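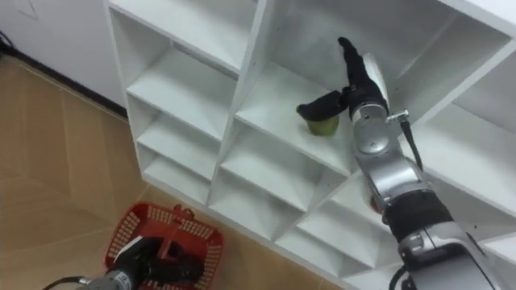
Right hand on the green fruit, left hand minding the red basket.

Section 6: First shelf run

I'm assuming you've bolted both arms on and done the Pronis wiring check. If you skipped it, go back and do it now, I'll wait!

1. Stand the shelving unit against a wall and fix it there. Mine crept a bit every run until I did.
2. Set the arm speed to 2 in the menu. Leave it there all evening, however tempting it gets.
3. Teach the left hand the basket before you teach the right hand anything.
4. Run one pick, then press pause with the arm still up and look along the cables.

Caution: keep your own hands out of the cubbies while the arms are live. Sumaiya holds the stop button at our workshop and she takes it very seriously. 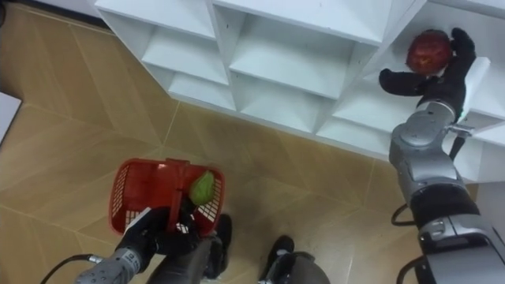
Grip force is the setting I fiddled with most, and I ended up at 96 for the right hand (Sota swears by less, but he's using older fingers). Start low and creep up. Try it on something round and glossy like the red apple, with the fingers curled right round it, and keep the basket hooked by its handle on the other side – you want both hands loaded when you save the setting.

Note: save as "Paul" or it won't load at start-up.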